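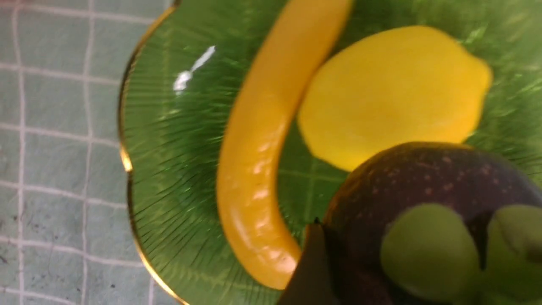 What goes into a scripture index?
Every passage of the Bible that the book quotes, cites or clearly discusses, listed in canonical order with the pages where it occurs. Passing mentions of a whole book, such as "the prophets" or "Paul's letters", are normally left out.

Making a scripture index for a theology title

Work from final page proofs. Page numbers taken from the typescript will be wrong.

1. Set up a table with four columns: book, chapter, verse, page. Add a fifth for queries.

2. Read the proofs from start to finish, footnotes included. Enter one row per reference. Searching the file for abbreviations will miss anything written out in words – "the second creation account", for instance – so a full reading is needed.

3. Mark footnote references with "n" and the note number, e.g. 88n12.

4. Give each biblical book a number for sorting. Follow the canon the author uses. If the deuterocanonical books are cited, ask the publisher whether they are to sit within the Old Testament or under their own heading. 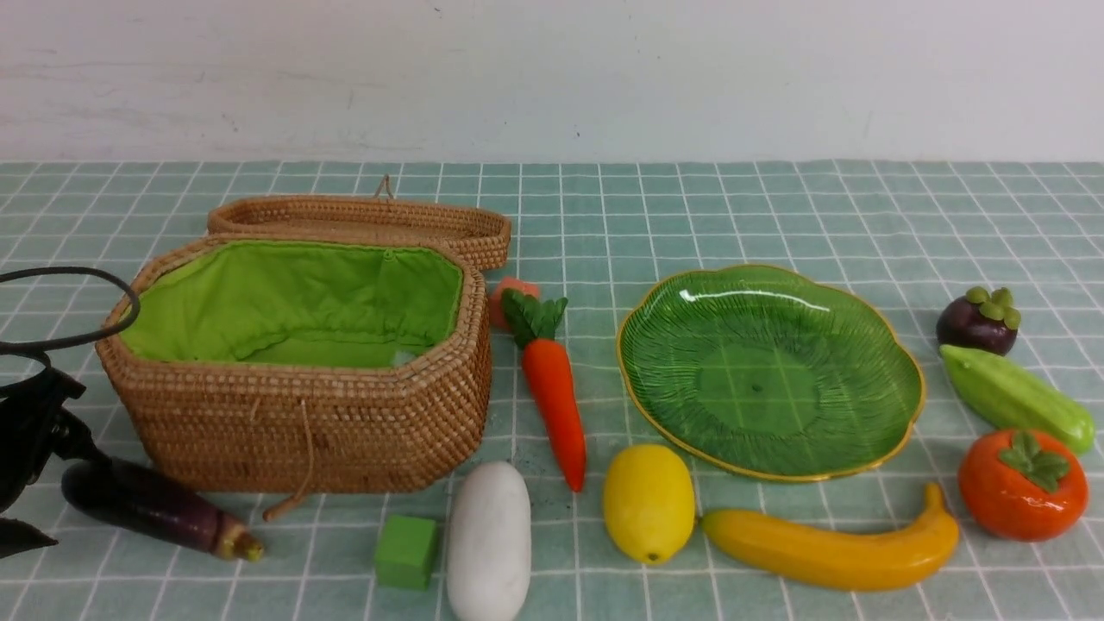 Basket with a green lining, tabletop.

5. Sort by book number, then chapter, then opening verse. Where two entries open at the same verse, put the longer passage first: Genesis 1:1–31 before Genesis 1:1–3.

6. Merge identical passages into one line. Do not merge overlapping ones.

7. Check the Psalms separately. Authors who work from the Greek or Latin often use the other numbering, and both may turn up in one chapter. Convert to one system and say so in a headnote.

8. Check every tenth row against the proofs. If more than 2 errors appear in a biblical book, recheck that book in full.

The index for Ruth Chambi's study of creation and sabbath ran to 1243 rows before merging. Isaiah took the longest, mostly on account of the footnotes in chapter 3.

Updated Sunday, August 13, 2017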